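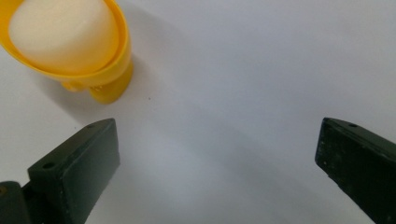 Wann haben wir eigentlich aufgehört, Dinge einfach zu behalten? Ich frag ja nur. Letzte Woche wieder so ein Rundschreiben vom Stadtteilladen: Reparaturabend fällt aus, zu wenig Anmeldungen. Mindestens acht hätten es sein müssen, gekommen wären fünf. Schade. Dabei reden alle von Nachhaltigkeit, ständig, auf jeder Verpackung. Und dann geht der Griff doch ins Regal mit den Neuwaren. Nehmen wir so einen Halter wie den knallgelben aus Kunststoff, in dem etwas Rundes, Cremeweißes steckt. Kleinkram. Wenn sowas kaputtgeht, fragt kein Mensch nach Ersatzteilen. Weg damit, neu bestellt, übermorgen da. Ich mach das ja selber auch, leider.

Meine Nachbarin Fadwa Belkadi sieht das anders. Die hat 148 Euro für die Reparatur ihrer alten Nähmaschine bezahlt und musste sich dafür von der halben Familie auslachen lassen. Eine neue hätte weniger gekostet! Stimmt. Na und? Die alte kennt sie, die hat Metall drin und wiegt wie ein Kleinkind. Warum muss man sich für so eine Entscheidung rechtfertigen und fürs Wegwerfen nie?

Der Preis ist das Problem, klar. Wer 55 Euro verlangt, nur um ein Gerät aufzuschrauben, der verschreckt die Leute. Wer weniger verlangt, kann die Miete nicht zahlen. Eetu Ruotsalainen hat seine Werkstatt im Mai zugemacht, nach langem Hin und Her. Drin ist jetzt ein Laden für Handyhüllen. Mehr muss ich dazu nicht schreiben, oder.
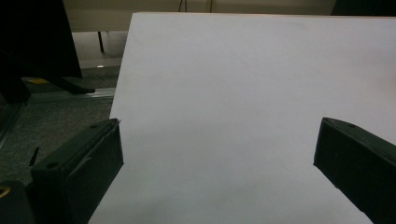 Weiße Platte, glatt und unbeschriftet.

Was also tun? Appelle bringen nix, davon haben wir genug. Weniger Steuern auf Reparaturen wäre ein Anfang. Ersatzteile, die man als Privatperson auch wirklich bekommt. Schrauben statt Kleber, bitte. Und in der Schule mal eine Stunde, in der Kinder einen Toaster zerlegen dürfen — ohne Strom natürlich, bevor wieder Leserbriefe kommen. Das wär alles machbar, ohne das gleich eine neue Behörde her muss.

Bis dahin: meldet euch an zum nächsten Reparaturabend. Ich bringe meinen Wasserkocher mit, der Deckel klemmt seit Monaten.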